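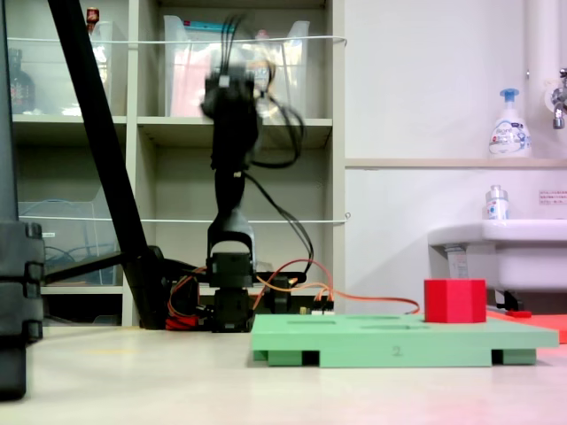 Danuta Wilczyńska wrote in after my last post to say that I had got the charge wrong. It was fraud by false representation on every count, she pointed out, and false accounting was dropped back in February, before the jury was sworn. She also thought I had been too hard on the council, and that anyone who has worked in a contracts office would know how few people are left there to check an invoice.

She is right about the charge and I have corrected the post. On the council I'm less sure, and that is partly what this one is about. The jury came back last week, so I can say more than I could while the trial was on.

For anyone who hasn't followed it, the case concerns Skirnedov, which had the contract to drive patients in and around Gomden to clinics and the day hospital. The firm was paid per journey, with a higher rate if the passenger needed a wheelchair or a second member of staff on board. The prosecution said that over the life of the contract the firm claimed for journeys that never happened, and claimed the higher rate for a lot of journeys that did. Two people stood trial. Muammer Şimşekoğlu ran the company and Oliwia Pietrzak did its accounts. He was found guilty on most counts. She was found not guilty on all of them.

I sat in the public gallery for more of it than I had planned to. I'm between jobs and the court is a short walk from my flat. The gallery at Gomden has one row of fold-down seats and a radiator that can't be turned off. Most days I shared it with a law student and a retired man who read his paper until the jury came in. On a good day you could hear the witnesses. On a bad day the air handling drowned out everyone except the judge.

## How the claims worked

The drivers logged each journey on a tablet using a system called Gevum. A journey had a start, an end and a tick box for the higher rate. At the end of the month the office exported the list, put it on an invoice and sent it to the council, which then recovered its share from the health side under an arrangement I never fully understood and which I don't think the jury did either.

Chinyere Sani, for the prosecution, kept it simple. She took a small number of patients and went through their records one at a time. The one that stuck with me was a woman with a standing appointment at Borkowska, the foot clinic on the ring road. She had been billed for twice a week right through a long stay in hospital. The clinic had no record of her attending. The ward had her in bed. Skirnedov had her in the back of a vehicle, with an escort, going both ways. The total for that one patient was £2,184.

It isn't a huge sum, and the defence said so several times. The point the prosecution made was that the start and end times on those entries were the same to the minute on different days, and that they had been put in from the office login after the month had closed. A driver who was supposed to have made some of the trips was on leave and had the boarding passes to show it.

The other one people talked about in the corridor was an invoice for £3,575 in waiting time. Waiting time could be claimed when a clinic ran late. The clinic named on the invoice was shut that month for building work. I had walked past the hoardings myself. No one at the council seems to have asked.

## The defence

I want to be fair to this, because the local paper gave it one paragraph.

Mr Şimşekoğlu's case was that the system was bad, the contract was badly written and the office was swamped. He said entries were often added late when tablets failed, that this was known to the council, and that nobody had ever told him to stop. Some of that was plainly true. Two former drivers who were called by the prosecution agreed that the tablets froze all the time, and one said he kept his journeys on the back of an envelope and read them out over the phone on Fridays.

Where it came apart, I thought, was when he gave evidence. He was a confident witness for the first morning. Then Ms Sani asked him why the late entries were nearly all at the higher rate, and he said he would need to look at the records. She handed him the records. He looked at them for a while and said he couldn't help.

Ms Pietrzak also gave evidence, which her barrister can't have found an easy decision. She said she put what she was given on the invoices and had no way of knowing who had been in a vehicle. She had raised the waiting time invoice in an email and been told to send it. The email existed. I think that email is why she went home that afternoon, although of course juries don't give reasons and I may be guessing badly. She has had this hanging over her for years. I hope people in town remember that she was acquitted. I have already heard two of them talk as if she wasn't.

## The council

This is where Danuta and I part company a bit.

Councillor Wiesława Pawlak held the brief for adult services when the contract was renewed. She hasn't been accused of anything and she wasn't a witness. But the renewal paper was read out in court, and it said the contract was "performing well, with robust monitoring in place". The monitoring officer, when he was called, was asked what that consisted of. He said he compared each invoice with the one from the month before, and if they were similar he passed it.

I accept that there weren't enough staff. I accept that a person with a pile of invoices and a payment deadline will do what they can. But somebody wrote the word robust, and somebody else signed underneath it, and that had nothing to do with how many people were in the office. If the paper had said "we don't have anyone to check this", councillors could at least have decided what to do about it.

The clinics had attendance lists the whole time. Borkowska's manager said in evidence that she would have sent hers over if she had been asked. It was a spreadsheet and it would have taken a minute.

I put some of this to Councillor Pawlak by email. She replied quickly and politely. She said she had relied on officers' advice, that the contract has since gone to a different provider, and that she would be asking for a report on what had changed. I asked if the report would be public. I haven't had an answer to that yet, and it has only been a few days, so I don't read anything into it.

## What happens next

Sentencing has been put off for reports. There will be a separate hearing about the money, and that is likely to take longer than most people expect. The indictment had 51 counts on it when it was first drawn up and was cut down a good deal before trial, so the total the court ends up with may be lower than the one in the papers at the time. There may be an appeal as well. His solicitor said outside that they were considering it.

The full council meets on 05/09/2024 and I've put in a written question about the report. You have to submit them well in advance and they can only be of a certain length, so it has gone through a few drafts. The version I sent asks who now checks transport claims against clinic attendance, and how often. If they read out an answer I'll post it, along with whatever I can note down of the discussion.

A couple of smaller corrections while I'm at it. I wrote before that drivers were paid per journey. They weren't – they were on an hourly rate, and had nothing to gain from the extra entries. A driver's wife emailed me about that and she was quite cross, with good reason. I also misspelt the name of the clinic all the way through the first post. Both are fixed.

Comments are open but I'll be taking down anything about Ms Pietrzak that suggests she got away with it. The same goes for guesses about which patients were involved. Their names weren't used in open court and they won't be used on this page.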